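Reporting Disasters, Week 5: When the Press Comes to a Small Town

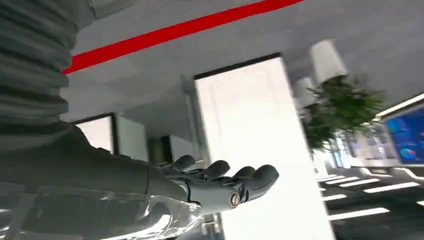

Fig. 1. Robotic hand, palm turned partly up, fingers open.

Okay, picking up where we ran out of time. I'd asked you to read the Imurport ferry coverage, and most of you went straight for the rescue stories (fair enough, they're gripping!). What I want now is the town. Imurport had 1,579 residents and one guesthouse, and by the second night there were 57 reporters looking for a bed.

Look at how the local paper, the Liepiņa, handled it. 46 stories in the first week, and I love that so many of them are small: where to park, which bakery was open late, who was driving families to the harbor. Then compare the Vidgate wire copy, which says "sleepy" in more than one lead. Sleepy to whom? I'd cross that word out every time.

A note on numbers. Early reports had 55 people aboard the Ava, and some outlets kept printing it after the ferry company changed its list. Always say who gave you the figure and when.

For next time, rewrite any Vidgate lead in 40 words or fewer, no adjectives for the town. Bring it on paper, please.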